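3.2 Cable handling and link faults

Faults at the Tomar site were logged over 1440 hours. Of the 580 link drops recorded, nearly half came from patch cables that had been unplugged and reseated by hand – the switches themselves were rarely at fault.
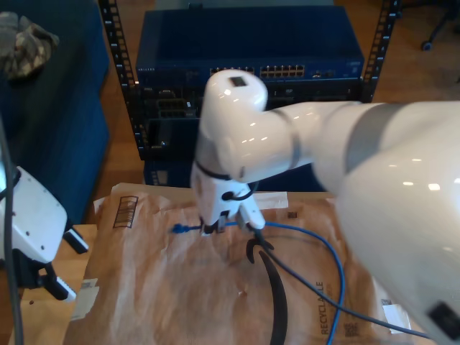 Figure 2. Blue Ethernet cable on a tabletop, connector end at left.

Kandpal reported a similar pattern at Drindura, where short patch cables failed more often than long runs. We therefore treat reseating as a separate cause in Section 4.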